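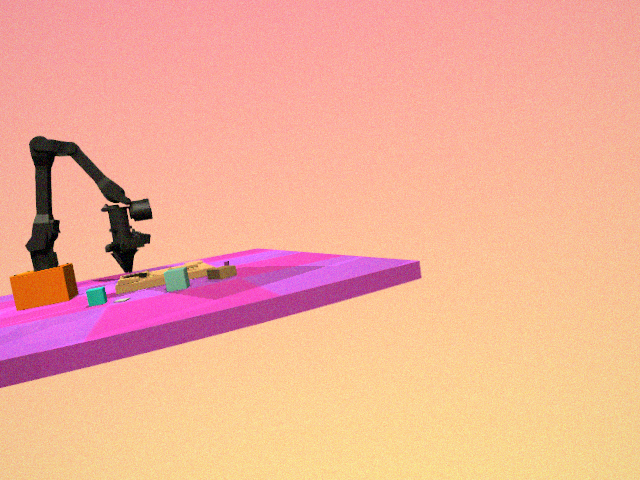 Vota vs Jia fingers on the slotted board - sim results before we buy

Trostcombe Automation Forum > Grippers and end effectors

trasten_user
Posted April 29, 2023

I have been comparing two finger sets in simulation before ordering either for the bench. The arm model is the same for both, as are the board and the controller gains. The only change is the finger geometry and the closing force limit.

Task: straight descent on to the tan board near the slotted end, close, lift, hold. Randomised start pose, randomised friction, randomised table colours. 450 trials per finger set.

Vota, tapered: 26 failed lifts.
Jia, flat pad: 101 failed lifts.

Most of the Jia failures are contact with the raised sections before the fingers are at depth. The controller sees the force, stops the descent and closes early. I don't regard that as a controller fault.

Has anyone run either set on real hardware with a stepped part?

kerf_and_dowel
Did you retune the descent for the Jia set? A flat pad needs a different approach height. Using the same stop threshold for both favours the narrow finger.

trasten_user
No. Same threshold, same approach height. The intention was to change one thing at a time.

kerf_and_dowel
Then you have measured how well the Jia fingers work with settings chosen for the Vota ones. I would not buy on that figure.

lowbacklash
I disagree with kerf. If the bench has to run mixed parts without retuning, same settings is the correct test. We run one threshold for everything at our place and any finger that needs its own gets taken off.

That said, I would want to see the contact model. Narrow fingers tend to look better in sim than they are. The solver gives you a clean point contact and on the bench you get a chipped edge.

trasten_user
Contact model is the stock Trasten one, soft contact, default stiffness. I halved the time step for a short batch and the ordering of the two sets did not change. I did not keep the exact numbers from that batch.

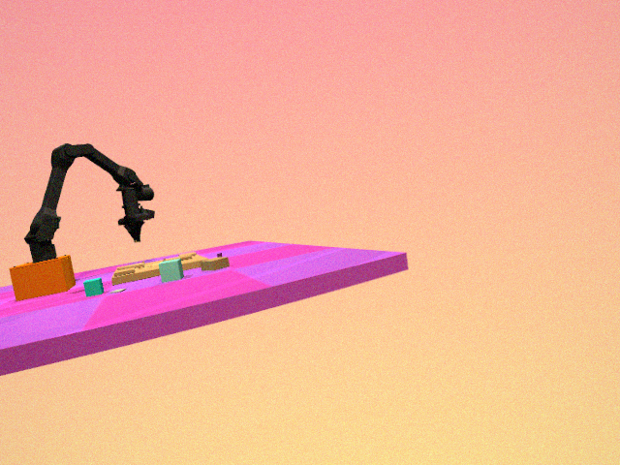
Clearance at the hover pose is the other thing I wanted to raise. My planner goes to a fixed height over the work, pauses, then comes straight down. With the arm up on the orange block there is plenty of reach, but the wrist motor sticks out to one side and I have to keep it away from anything tall. The mint block is the awkward one, standing in front of the long piece and hiding part of its middle from this camera. If I rely on this view alone, the pose estimate for the board is built from the two ends. A second view from the far side would fix it at the cost of another calibration.

quietservo
Why not put the camera on the wrist? You lose the wide view but the occlusion mostly goes away during the approach.

trasten_user
Tried it in October. The fingers themselves cover the target for the last part of the descent. It was worse than the fixed camera for this board, better for the cubes.

lowbacklash
Fixed camera for the coarse pose, wrist camera until the fingers get in the way, then force only. Standard arrangement. I would not bother with a second fixed view until you have tried that.

kerf_and_dowel
Agree with lowbacklash on this one. Also, what does your planner do about the thin flat piece lying on the table? It looks too thin for either finger set to get under.

trasten_user
It is in the collision set but not in the pick list. Neither set picks it up reliably. Jia is slightly better there because the pad can drag it, but I have not logged enough attempts to give a rate.

quietservo
Are the table colours re-drawn every trial or every batch? That pink is close to what broke our segmentation. The tan separated well enough from it but the darker parts of the table were being labelled as shadow.

trasten_user
Every trial. Segmentation holds up on the tan and on both green-blue blocks. The darker purple patches give me false shadow edges now and then, same as yours by the sound of it. I filter on depth afterwards.

kerf_and_dowel
Back to the fingers. Run the Jia set again with the approach height raised and the stop threshold up by a factor of 2. If it still loses by that margin I will withdraw the objection.

trasten_user
Fair. Queued for tonight, same seeds as before. I will post both sets of figures, including a Vota run at the new settings so there is a full table.

lowbacklash
Post the peak contact force as well, please. Lift rate alone will not tell you which set is going to mark the board.

trasten_user
It is already in the log. Will add a column.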